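Filteo White Cup, straight-sided, 400 ml

Sold singly or in a box of 20

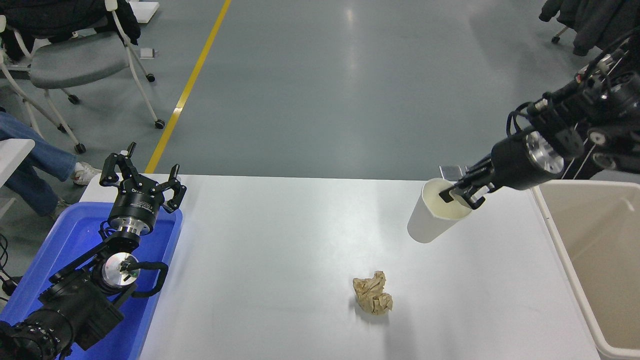 We've stocked the Filteo cup in our Fukcombe shop since it first came out, and it's still the one we reach for when somebody wants a plain white cup that will go with everything. No handle, no pattern, no logo on the side - just a good simple shape with a creamy inside and a softly rounded foot.

It holds 400 ml to the brim, so there's plenty of room for a big tea or a decent helping of soup (we've had customers buy them for porridge, and they're lovely for that too!). The sides are smooth all the way up and the mouth is wide enough to get a sponge right to the bottom. They look smart on an open shelf as well, and even smarter with a few pencils or a toothbrush in.

Each cup comes wrapped in plain brown paper. There's no plastic in the parcel at all, and the paper can go straight in the recycling or be kept for wrapping the cups again when you move house. I've got a drawer full of it.

Details
Capacity: 400 ml
Colour: white outside, cream inside
Handle: none
Dishwasher: yes, top rack
Microwave: yes, but mind your fingers - it does get hot

Goes well with the Aguirre blue tray and the beige Steltolness bin, both on our table and kitchen pages.

Delivery and returns
Orders are packed in Fukcombe and go out the next working day if you order before noon. You have 14 days to send back anything unused. If a cup arrives chipped, send us a quick photo and we'll post another one free of charge.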